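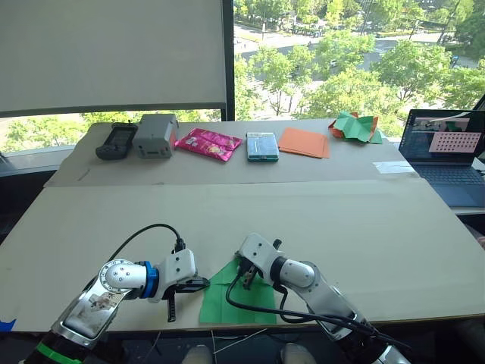

Chapter 6
Good Practice at the Two-Arm Bench

Contents of this chapter
6.1 Scope and terms
6.2 Duties of the operator
6.3 The work surface
6.4 Cables and reach
6.5 Records
Review of terms

After studying this chapter, the reader should be able to state who is responsible for a bench during a session, prepare a work surface for handling thin sheet material, and complete a session record that another person can use.

Chapters 4 and 5 dealt with machines that work behind fixed guards. A guard settles many questions in advance: where a person may stand, when the machine may move, and who may open the gate. The two-arm bench is a different case. The arms are light, the tasks change from one hour to the next, and the operator is often within a step of the table. Much of what a guard would decide must therefore be decided by rule and by habit.

Paper folding is used throughout this chapter as the working task. It calls for both arms at once: one gripper holds or steadies the sheet while the other forms the fold. The forces are small, but the grippers meet close to the table, and the operator's attention is drawn to the sheet when it should also rest on the joints, the cables and the space behind the arms.

6.1 Scope and terms

The rules given here apply to benches with two arms of low payload, used for teaching, testing or the recording of tasks. They do not replace the maker's instructions or the law of the country in which the bench is used. Where two rules differ, the stricter one applies.

In this chapter, "operator" means the person in control of the arms at a given moment. There is only one operator at a time. "Reach" means all the space that any part of either arm can enter, including the elbow and the cable behind it. "Side items" are objects kept on the table for other tasks.

6.2 Duties of the operator

The operator checks the stop button before the first movement of each session, and again after any break. The check is made by pressing the button under power and confirming that both arms hold still. A visual check is not enough.

Control is handed over aloud. The person leaving says that the arms are stopped, and the person arriving repeats it before touching anything. At the Teltwood training bench, a review led by Merike Eglītis covered 347 sessions and recorded 13 faults in which an arm moved when someone present did not expect it. In most of these, two people had each believed that the other was in control.

6.3 The work surface

The surface should be flat, matt and firmly fixed. Cardboard is widely used – it is cheap, it gives a little under the fingers, and it can be replaced when marked. Its edges should be taped down and inspected daily, as a lifted edge will catch a gripper finger during a low approach.

Side items may remain on the table if they are set back from the task and in the same order each time. Screens used to follow the work should be placed so that the operator can read them without leaning into the reach.

6.4 Cables and reach

Cables that run along the outside of an arm need enough slack for the full turn of the wrist, and no more. Before a new task is begun, each arm is taken slowly through its widest movement while the operator watches the cable and not the gripper. A cable that drags over the workpiece should be re-routed before the session continues.

Case note 6.1, contributed by Gijs Desmet of Verstraete, describes a connector worked loose in this way over 2 weeks of light use. The full text is given at the end of the chapter, with questions of liability left to Chapter 9.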